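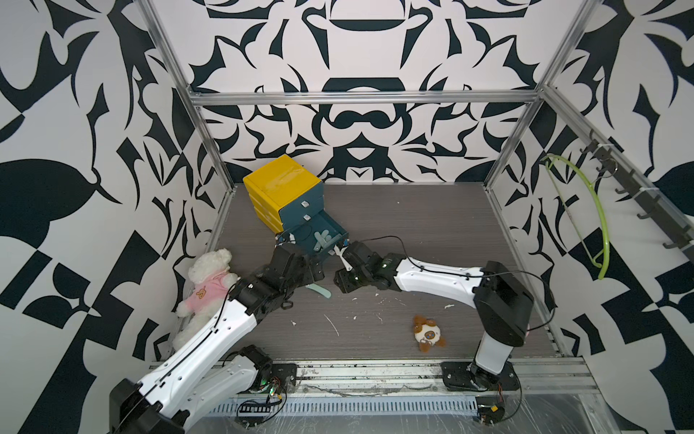

Figure 4.1 A small yellow and teal chest of drawers, bottom drawer open.

Chapter 4
Weeding the School Library Collection

Learning goals

After reading this chapter, you should be able to:
- explain what weeding is and how it differs from inventory
- read a shelf list report and mark titles for review
- apply a written weeding policy to fiction, nonfiction, and reference
- remove a withdrawn book from the catalog and the shelf in the right order
- answer questions from teachers and parents about discarded books

Key terms: weeding, withdrawal, shelf list, circulation count, condition code, superseded edition, local interest

4.1 The library at Bainbridge

When Zoila Rengifo took over the library at Bainbridge Middle School, the shelves were full. New books were stacked on a cart by the desk, and the cart had been full since May. The catalog, which the school kept in a program called Clarex, listed more than 2000 nonfiction titles. She ran a report of everything that had not been checked out in four years and got a list long enough to jam the printer.

Her first idea was to ask for more shelving. The principal said no, and the fire code settled it anyway. Her second idea was to take the printed list and pull every book on it. She started in the 500s and stopped the same afternoon. Some of the books on the list were worn out or out of date. Others were in good shape and were used every week by students who read them at the tables and put them back. The report counted only checkouts. It had no way to show the rest.

We will return to Bainbridge several times in this chapter. The problems there are common ones, and most new school librarians meet them in their first year.

4.2 What weeding is

Weeding is the regular removal of items that no longer serve the students and teachers who use the library. Some districts call it deselection. The two words mean the same thing, and this book uses the shorter one.

Weeding is often confused with inventory. An inventory checks whether the items in the catalog are on the shelf. Weeding asks whether they should be. The two jobs can be done in the same week, and many librarians prefer to do inventory first so that they are working from a clean list. A book that has been missing for two years does not need to be weeded. It needs to be marked lost and taken out of the catalog.

Weeding is also separate from the review of a challenged book. A challenge is a request, usually from a parent or a member of the community, that a title be removed or restricted. It has its own form and its own steps, covered in Chapter 9. A book under challenge should not be weeded until the review is finished, even if it would have been withdrawn for wear.

4.3 Reasons to withdraw an item

Most written policies give the same few grounds. The wording varies from district to district.

Condition. The spine is broken, pages are missing, or there is mold. A book with mold should be sealed in a bag and taken out of the room the same day.

Accuracy. The facts are wrong now, whatever they were when the book was printed. Health, technology, law, and geography go out of date fastest.

Superseded edition. The library owns a newer edition and has no reason to keep the old one.

Use. The item has not circulated within the period named in the policy. Use should never be the only ground for withdrawal unless the policy says so.

Duplication. The library bought a class set for a unit that is no longer taught. Keep enough copies for normal demand and offer the rest to the teachers.

There are also reasons to keep an item that fails one of these tests. Local interest is the most common. A history of the town printed by the town may be shabby and seldom borrowed, and there may be no other copy in the building. Student publications and yearbooks are usually kept as well.

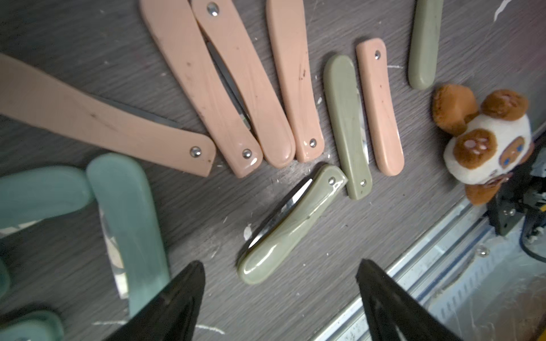
Figure 4.2 Folding knives with pink handles on a dark wood-grain board.

4.4 Working from the shelf list

A shelf list is a report of holdings in call number order. Print it or load it on a tablet, and take it to the shelf. Work through one section at a time and finish it before you start the next. For a first weeding, 200 books in a session is plenty. People who try to do more begin to make poor choices toward the end - they keep everything or they pull everything.

Handle every book. Check the spine, open it, and look at the copyright date. Compare the circulation count on the report with the look of the book itself. A low count and a worn cover together suggest that students are reading it in the room.

Put a colored slip in each book you are unsure of and leave it on the shelf. Hashini Pramanik, a science teacher at Bainbridge, went through the slips in the 500s during her planning period and saved several titles on rocks and weather that she used with her sixth graders. She also asked that a set on the solar system be taken away as soon as possible.

Do not take a withdrawn book off the shelf for good until its record has been changed. The usual order is:

Change the status of the item to withdrawn in the catalog.
Delete the item record, or the whole title record if it is the last copy.
Remove or cover the barcode.
Stamp the book as discarded on the title page and the inside cover.
Move it to the box for sale, donation, or recycling.

If the order is reversed, students will find the title in the catalog and ask for a book that is gone.

Before you read on

Find the collection policy of a school library you know. Look for the section on weeding and note who has the final say. If the policy gives a period of non-use, write it down and bring it to class. You will need it for the practice report in Section 4.6.

Section 4.5 looks at fiction, where accuracy is seldom a ground and condition and use carry most of the weight.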